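Chapter 7
When the Hand Does Not Let Go: Grip Faults and Safe Stops

What you will learn in this chapter

How a grip fault differs from a motion fault
Why a robot hand can report "open" while a finger is still under load
What to do in the first minute after a hand fails to release
How to write a fault report that another person can use

Terms introduced: grip fault, motion fault, release check, pinch zone, holding current, protective stop

7.1 The Calville fault

In May, a small test group at the Calville site was running a pick-and-place trial with a five-fingered hand on a single arm. The task was simple. The hand was to pick up a light object, lift it, hold it for a moment, and put it down next to a piece of cookware without touching the cookware. The trial plan called for 2,000 cycles on each object. Leonie Faulkner was the operator. Caoimhe Cronin was at the control station, logging.

At cycle 3,452 of the overall count, the hand put the object down and the controller sent the open command. The controller then read back "open" and moved on to the next step, which was to draw the arm back from the table. The thumb had not moved. It was still pressed against the object, and the object went with the arm. It dragged across the mat, pushed against the pan, and tipped the pan onto its side. The arm kept going until the wrist reached its outer limit, where it stopped as designed.

Faulkner saw the pan go over and did what many people would do. She reached in to catch it. Her hand was inside the space between the fingers and the thumb when Cronin pressed the stop button. The thumb released when power to the hand dropped, the fingers relaxed, and Faulkner had a bruise across two knuckles. She did not need treatment beyond a cold pack.

The injury was minor. The fault was not, and the rest of this chapter is built on it. We will return to the Calville log several times, so read the account above carefully before going on.

7.2 The work area

Before looking at what failed, look at how little room there is in a task of this type. The object and the cookware share one mat. The hand comes in from one side, and the object has to pass between the fingers and the thumb with the pan right next to it.
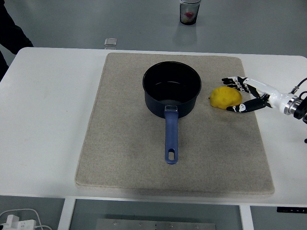
Figure 7.1 An open robot hand at a yellow object beside a saucepan. The space between the fingers and the thumb is the pinch zone.

The pinch zone is any space where two parts of a machine, or a part of a machine and a fixed surface, can close on a person. On an arm, the pinch zones are mostly at the joints and they stay in the same places along the arm. On a hand, the main pinch zone travels with the hand and changes size during every cycle. A floor marking cannot show it. Operators have to learn where it is at each step of the task.

Note also that a neighboring object changes the risk. With nothing beside it, a dragged object slides until the arm stops. With a pan in the way, the dragged object pushes something heavier, and a falling pan is the kind of thing people grab for without thinking.

7.3 Two kinds of fault

A motion fault is a failure of the arm to be where it was told to be. Most controllers catch these well. The joint positions are measured all the time, and if the measured value and the commanded value are too far apart, the arm stops.

A grip fault is a failure of the hand to hold, or to stop holding. These are harder to catch. There are three main types.

Drop. The hand loses the object during the lift or the hold.

Crush. The hand closes with more force than the object can take.

Failed release. The hand does not let go when told to.

The Calville fault was a failed release. Of the three, this one is most often left out of risk reviews. People plan for things being dropped. They give less thought to things being kept.

7.4 Why the controller read "open"

The hand used at Calville was a Rondov unit. Each finger had its own position sensor. The thumb had two joints, and only the joint at the base was measured. When the open command was sent, the base joint moved and the sensor reported the new position correctly. The outer joint stayed bent. A drive cord inside the thumb had frayed and caught on its guide.

The controller asked one question, which was whether all the measured joints had reached the open position. They had. It did not ask whether any part of the hand was still drawing holding current, the small steady current a motor uses to keep pressure on an object. The thumb motor was drawing it for the whole time the arm was moving. The value is in the log, in a column that was recorded and never used.

Bronwyn Lockyer, who reviewed the log afterward, wrote in her report: "The data needed to stop the arm was present before the arm moved. No step in the program looked at it."

A release check is a step that looks. At its simplest, it waits after the open command, reads the holding current on every finger and the thumb, and allows the arm to move only if all values are below a set limit. If any value is too high, the program goes to a protective stop. Section 7.6 shows how to choose the limit and the waiting time.

7.5 The first minute

If a hand fails to release, take these steps in order.

1. Press the stop button. Do not reach in first, even if something is falling.

2. Say out loud that the machine is stopped, so that everyone at the station knows it.

3. Find out what the hand does when it loses power.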